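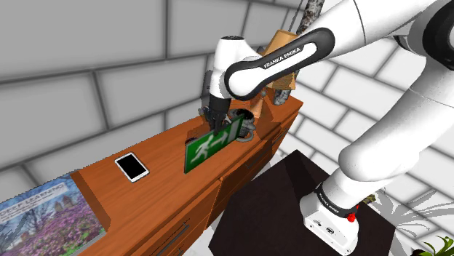 Image: Wullau scene pack, tabletop set, rendered by our club

Review: Dredel Classroom Arm Simulator, club license

Our high school robotics club bought the Dredel simulator in February, along with the Wullau scene pack, and we have used it for most of a semester. I'm the club's faculty adviser and I teach physics. I had used one other simulator before this one, in college, and didn't like it much. This review is for other advisers who are deciding where to put a small budget. We paid full price.

What you get

The base package is the simulator itself, a scene editor, and a set of arm models. We use the Franka Emika arm with the standard two-finger gripper for everything. The scene pack adds furnished rooms and a library of household objects, 71 of them in the version we have. The tabletop set puts the arm next to a long wooden cabinet, and students place objects along the top. Ours have gone mostly with the exit sign, the smartphone and the mug, because those three cause different kinds of trouble. The sign is thin and tall, the phone lies flat, and the mug has a handle that gets in the way.

Installation

The download took one evening on the school network. Installing on the lab computers was easy once the IT department gave us permission to write to the shared drive. Each machine then has to be activated separately, and there is no way to do it as a group. If your computers get wiped over the summer, plan to do this again in the fall. Two of our older machines run the physics fine but struggle when shadows are turned on. Turning shadows off fixed that, and students who wanted nice pictures for the project board used the newer computers.

Using it with students

The club splits into teams of four. For the main project, each team writes a program that moves one object from one part of the cabinet top to another without touching anything else. Students can start with the block editor and switch to Python when they're ready. The switch works well. The block program is shown as Python in a side window, and most of our students were reading that window before I asked them to. 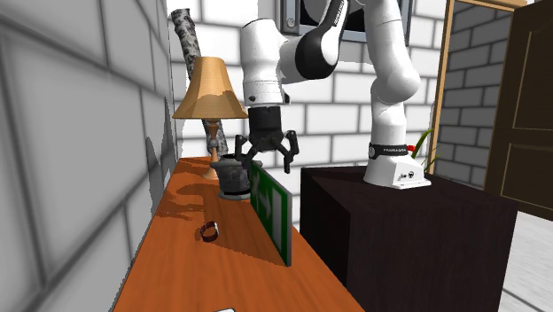 Grasp planning is the part that took the most class time. The simulator will suggest a grip, but it doesn't check whether the fingers have room to open. Teams learned to set an approach point above the object first, then come straight down. One team worked this out in the first meeting, and the others came to it over the next few weeks. I would have liked a warning message for this, since the information is clearly in the software somewhere.

The collision log is good. Every contact is listed with a time and the names of both objects, and you can click a line to jump to that moment in the replay. When a team says the program did something strange, I send them to the log before I look at the code. It has cut down the line at my desk.

Camera views can be moved anywhere, including very close to the gripper. You can save views and name them. The saved views are stored with the scene and not with the student's account, so a team that opens someone else's scene can overwrite them. We lost a set that way. Now each team works in its own copy.

Scene pack quality

The objects look decent. Surfaces are a little too busy on some of them, and the speckled and camouflage finishes make it hard to judge edges when you're lining up the fingers. Plain finishes can be swapped in from the editor. Weights and friction values are filled in for every object and can be changed, which made for a useful lesson in itself. Students turned the friction down until their program failed, wrote down the value, and compared results.

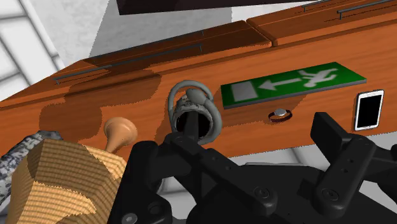
Close view down the fingers, with the exit sign and phone to the right.

Problems

The manual is thin. It covers menus and leaves out most of the Python commands, so we leaned on the sample programs. Autosave is off by default. Undo in the scene editor goes back only a few steps. We had one crash that kept coming back when a scene was opened on an older version of the program, and support took 2 days to answer, though the answer was correct.

Compared with Pudow

We tried the free version of Pudow for a few meetings in the fall. It starts faster and its manual is better. It has fewer household objects, and there was no collision log in the free version. For a club with only laptops, I would look at Pudow first.

Should you buy it

For a club of our size, yes. The students at Orozco have written more working code this semester than in the last two years, and they can do it with no hardware on the table. Get the scene pack too if the budget allows. Turn autosave on before the first meeting.

Rating: 4 out of 5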